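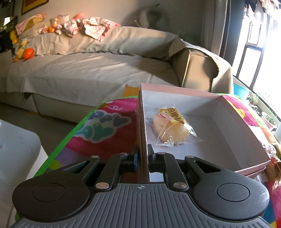

Flukarton opens home loans of its Lucero hand-held gripper

November 2023
Posted in: Kits and tools

Good news for anybody who has been asking me when they can get one of these things into their own living room. Flukarton has opened up its loan service for the Lucero, the hand-held gripper with a camera on it, and you no longer need to be a lab or a company to sign up. A regular household can do it. I had a kit at my place in Gratby for 11 days before the announcement, so I can tell you what's in the news and also what it's like to have the thing lying next to your coffee mug.

The short version first. You fill out a form, Flukarton mails you a case, you do everyday chores with the gripper in your hand while the camera records, and you mail the case back with the recordings on a card. The recordings are used to train robot arms. Home users pay nothing except a deposit of $800, refunded when the kit comes back in one piece, and you get paid by the accepted hour. Small labs and schools can also rent the kit and keep their recordings to themselves, and that has a separate price list, which I haven't seen yet.

The jobs you sign up for

The part I liked most is the task list. You log in and pick from a page of small jobs, and they're all written like something you'd put on the fridge. Put the snacks in the box. Clear the sofa. Pair the socks. There are seven groups of them right now, and the one I kept going back to was snacks and packets, because my house is never short of either.

Getting a packet into a shallow cardboard box sounds like the easiest job on earth. Well, try it with two fingers that only open and close! A small bread in a clear wrapper (the picture has one, with 小面包 on the label, "little bread") is a soft lump inside a slippery bag with a pointy end, and you have to decide which part you're going after. Grab the loose end and the bread swings around underneath. Grab the middle and you squash lunch. I settled on coming in from above and closing slowly, and by the second evening I was doing it without thinking, which Flukarton says is about when the recordings start to get good.

Then there's the box itself. An open box is a job all on its own in the Lucero list, and the step that gave me trouble was taking hold of the side, one fingertip outside the wall and the other inside it, then sliding the whole box across the floor. Cardboard gives a little when you pinch it. On a play mat it also grabs and lets go in little jumps, so I ended up on my knees shuffling along after it. My dog thought this was wonderful.

How it feels in the hand

It's bigger than I expected. The two housings on either side are chunky, and the first time I reached between a chair leg and the wall I bumped both. You learn to come at things from a different angle. The linkage moves smoothly and the fingers stay lined up with each other as they close, and I never had a thing slip because one side got there first.

My wrist did get tired. I'd do half an hour, put it down, do something else. The guide tells you to take a break every 20 minutes and I ignored that for two days and then stopped ignoring it. If you have small hands I'd ask about the shorter handle, which you can request on the form – it's in a drop-down near the bottom that is very easy to miss.

The camera looks forward over the fingers, so whatever is in front of you goes into the recording. Sofa, curtains, laundry, toys, all of it. Flukarton wants it that way and asks you not to tidy up more than you normally would. They do want people's faces kept out, plus mail, phone screens and anything with your name on it. There's a review page where you can watch every clip before it goes in and throw out whatever you don't like. I threw out plenty, mostly of my own feet.

What Flukarton told me

I got Cristóbal Leiva on the phone, who runs the loan side, and asked him why they were opening it to homes now. He said the lab recordings they had were too neat. "Everybody's lab has the same table," he told me. "I want the floor. I want the corner of the couch where stuff ends up."

I asked how many people had it already and he gave me a number of clips instead: 1822 accepted during the trial, with food packets and cloth making up the biggest share. He also said the rejected ones are mostly people moving too fast. If your hand jerks, the picture smears and the software loses track of where the gripper was. Bright windows can be a nuisance too, and he suggested drawing the curtain partway if the sun is coming straight in, but he doesn't want anyone working in the dark.

The recordings go through a checking program called Foduvau, and you'll get to know it well, because it's what decides whether your hour counts. It marks each clip green, yellow or red. Green is paid, red isn't, and yellow goes to a person. My yellows took four days to come back. I'd like that to be quicker, and I told Cristóbal so, and he said two more reviewers are starting.

Things I'd change

The case latches are stiff. The charging cable is too short to reach from the outlet to any surface in my kitchen. The guide has a very good section on wiping down the fingertips and then doesn't say what to wipe them with, so I called, and it's a damp cloth, no cleaner.

I'd also like the task page to remember where I was. Every time I logged back in it dropped me at the top of the list, and when you're partway through a set of packets with the box already out on the mat, scrolling with your free hand gets old.

Pay is fair for what it is, I'd say. I wouldn't plan a vacation around it. But it's work you can do while a podcast is on (wear headphones if you don't want the podcast in the sound track, a thing I learned on day one), and I did enjoy it more than I expected to.

How to get one

The form is on the Flukarton site under Loans. Home kits go out first to addresses in and near Gratby, and the rest of the list opens in March. You need a working outlet, a little floor space and someone over 18 to sign for the case. Loans run two weeks and can be extended once. If you want the snacks and packets group, tick it early, as they cap the number of homes per group and that one was filling up when I last looked.

Kits have to go back in the same case with both foam inserts. I left one insert under the sofa and had to drive it over to the office myself the next morning.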